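Pringate Robotics Club: Minutes of the May Meeting

Room 33, start 4:10 p.m.
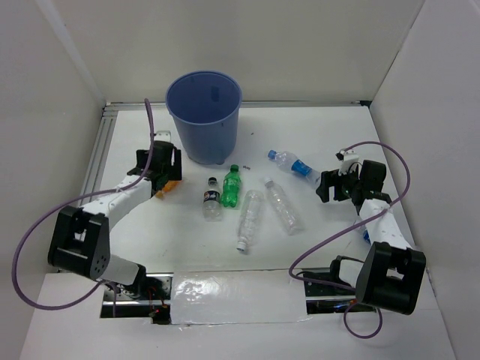 The club president opened the meeting and asked if there were corrections to the April minutes. One correction: the April minutes said the Jaswood entry fee had been paid. It had been approved but not paid. It has been paid since then. The minutes were accepted with that change.

Present: all officers, both team leads, nine other members, the faculty adviser. The build lead arrived at 4:25 and missed item 1.

1. Jaswood Student Automation Day

The entry is confirmed. Our team number is 2241. Please put the number on all forms and on the equipment cases. The organizers will not look up a team by school name.

We are entered in the sorting task with the two-arm cell. The task is to clear plastic bottles from a table into a bucket. Bottles can be standing or lying down when the run starts, and the judges choose the layout. Teams do not see the layout ahead of time. Each team gets three runs and the best two count.

A full score is 1000 points. The points are split between bottles placed, time left on the clock and a short interview. The software lead read the scoring page out loud. A bottle that touches the rim and falls back on the table scores zero but can be picked up again. A bottle that falls off the table is out of the run.

One member asked if caps have to stay on. The rules do not say. The secretary will write to the organizers and ask.

A member asked if teams can bring their own bottles for the practice slot. Yes, but the bottles for scored runs come from the organizers. We should expect brands and shapes we have not tried.

2. Report on the cell

The build lead reported. Both arms are mounted and both grippers respond. The walls are staying as they are. The members who worked on the walls asked about painting them gray to cut down on glare, and the software lead asked that we wait until after Jaswood, because any change to the background means recording again.

The sheet over the slot between the two bases was discussed again. It is wrinkled and it reflects light. The proposal in April was to replace it with a flat matte panel. The build lead got one quote from Coman for a cut panel and thought it was too high for a part this simple. Two members offered to cut one from scrap in the school shop. Agreed: cut it in the shop, keep the old sheet in the cabinet in case the new panel does not fit.

Gripper cables. The loops are long so that the wrists can turn without pulling on the connectors. Last month one connector on the left arm worked loose two times in one afternoon. The build lead wants a strain relief clip on both sides. Clips are on order from Dono. Until they arrive, check both connectors by hand before powering on, every session, and write it in the log.

There was some discussion of making the loops shorter. The build lead is against it. The software lead said that a hanging cable can swing into the camera view during a reach toward the back of the table. It was agreed to try the clips first and look at the cable length at the next meeting.

Housekeeping: the tabletop has to be wiped and cleared of small bits before each session. Screws and other hardware go in the tray, not on the work surface. This has been said before. The adviser asked that whoever signs the log also checks the tabletop.

3. Report on recorded runs

The software lead reported. The team has recorded 900 practice runs with the arms driven by hand from the leader arms. The goal for Jaswood is 1000. At the present pace we will get there with time to spare, but the pace drops during exam week and we should not count on evenings.

The recorded runs are uneven. Too many of them have every bottle lying on its side. Standing bottles are harder for us, mostly the small ones, because the jaws come in high and tip the bottle before they close on it. The software lead asked that the remaining runs mix standing and lying bottles, with clear and colored bottles together. Clear bottles with no label are the ones the trained policy misses most often.

Question from a member: should we stop using bottles with a little liquid left in them? The software lead said the rules call for empty bottles and we should practice with empty ones. A leftover mouthful changes the weight and the way a bottle swings in the jaws. Also it is a mess if a cap is loose. Agreed: drain bottles and put the caps back on before they go in the practice bin. Runs already recorded will be kept.

Question from a member: who decides which arm takes a bottle in the middle? At present the operator decides, and operators do it differently. Some reach with the closer arm and some always use the right. The software lead thinks this is the main reason the two arms hesitate when the policy is running. After discussion the following was agreed for all new runs:

- Bottles left of the bucket's center go to the left arm.
- Bottles right of the bucket's center go to the right arm.
- A bottle on the line goes to the left arm.
- One arm at a time over the bucket. The other arm waits low and to its own side.

The build lead asked that the bucket stay at the back of the table for all runs until the rules question on bucket position is answered. The rules sheet says "toward the rear" and gives no measurement. The secretary will add this to the email about caps.

4. Operator sign-up

Six members are cleared to operate the arms. Three more have asked. The adviser said each new operator needs one session watching and one session with a cleared operator standing at the power switch. No exceptions for members who have used other arms at home.

The sign-up sheet is on the cabinet door. Sessions are one hour. Please do not sign up for two in a row. The later runs in a long session are slower and have more drops, and they have to be sorted out afterward.

One member asked if first-year members can sign up. Yes, on the same terms.

5. Interview

The interview is worth enough points that we should practice it. Last year our team answered questions about code well and had trouble explaining why the arms were placed the way they were. The adviser suggested that build members and software members each prepare to answer for the other side. A practice interview will be held in Room 33 at the end of the next work session. The adviser will ask the questions.

6. Budget

The club has money left for the year after the Jaswood fee and the Dono order. Requests heard:

- A spare gripper motor. Approved.
- A second set of jaw pads with a softer surface. Approved, one set only, to be tested on clear bottles first.
- Team shirts. Tabled. The last batch was the wrong color and the shop has not answered about a refund.
- Pizza for the long build session. Approved on the same limit as last time.

7. Travel

We leave from the north lot at 6:45 a.m. The cell goes in the school van with the walls taken off and packed flat. The arms come off the rail and travel in their own cases. The build lead will hold one practice teardown before then, and everyone who is traveling should be there. The last teardown took most of an afternoon because the bolts were not bagged by part. Bring bags and a marker.

Permission forms are due to the adviser. Four are still missing.

8. Other business

The Pringate library asked if the club would bring the cell to its summer open house. Members were in favor. The adviser wants to know about power and how close small children would be to the table before we say yes. The secretary will ask.

The practice bin is low on green and other colored bottles. Please bring some from home, rinsed, with caps.

Officer elections are at the next meeting. Anyone who wants to run should tell the secretary ahead of time.

To do before next meeting

- Secretary: email Jaswood about caps and bucket position, reply to the library
- Build lead: install clips when they arrive, schedule the teardown
- Shop pair: cut the slot panel
- Software lead: post the new arm rules next to the operator station
- All: permission forms, bottles

Meeting closed at 5:20 p.m. Minutes taken by the club secretary.

14 shares
2 comments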